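Planner update from the Zorngate group

Quick one from us this month. Kwesi Sowah merged the new grasp planner into Zakia in June - sink scenes now load without the old workaround. Deep basins were the sore spot. The planner kept proposing approaches straight thru the divider, and Sena rewrote the collision check to fix it. Two configs still fail, both near the faucet.
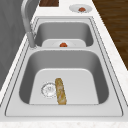 Sink scene in the Zakia simulator, bread in the near basin.

Next up: perception. Paraskevi wants seperate masks for plate and food, plus better depth on shiny steel. Logs from the last 10 runs are on the shared drive. Bugs to Kwesi please, not the mailing list.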